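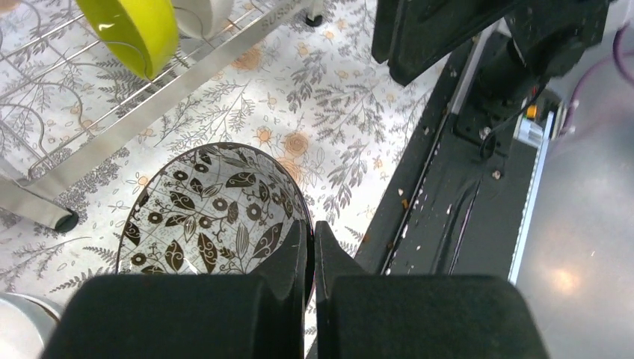
Will It Do the Dishes Yet?

My grandmother held that a dish put away wet was a dish put away dirty, and I thought of her more than once on the Tuesday I spent at Zastarell, watching a machine take on the bowls. I had come with one question, the one every tired parent asks around eight at night. Can it do this in my kitchen?

Manolis Tsolakis, who has run the dish trials since July, poured me a coffee and gave me a long answer. Bowls are hard, he said. A box has flat sides and sits where you leave it, but a bowl is all curve, and the only good place to take hold is a thin rim. Pinch too low and it tips. Pinch too hard and you're shopping for a new bowl (he has bought quite a few — the thrift store knows him by name).

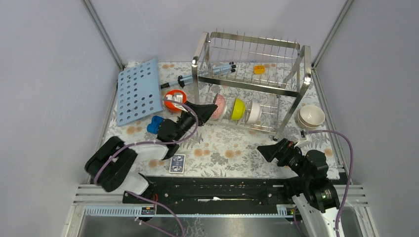 Then comes the rack, and he went on about the rack for most of my second cup. Each bowl has to be turned on edge and let down between the wires, and a slot forgives very little. His team has logged 166 tries at the full job. The good ones take over 6 minutes for a load my daughter finishes in 2, singing, with the radio on.

So the answer is no, or at least not in a kitchen like mine, where the cat sits on the counter and there is always a fork hiding under something. Manolis guesses it will be a while yet, and he still washes his own coffee cups by hand. He washed mine too, and stood it upside down on a towel by the sink.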